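Chess evenings return to Zindby library

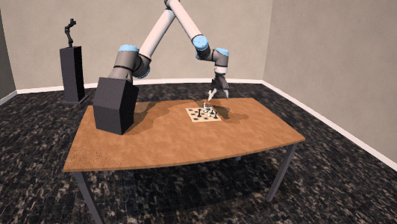 A small chessboard on a brown table.

The public library in Zindby will open its doors again for chess evenings in October. The games start at 8 in the upstairs reading room and finish before 11, when the building closes.

Last season nearly 80 people came to play, many of them from Heltel and Perkley. The library has now bought new clocks and extra sets, so there should be less waiting between games.

Beginners are welcome — a short lesson on the rules is given before the first game. Children under 11 must come together with an adult. The entrance fee is 2 dollars, and tea is included in the price.

Players who want to join the team match against Semwal can write their name on the list at the front desk. The match will be played later in the winter, and the place is not yet decided.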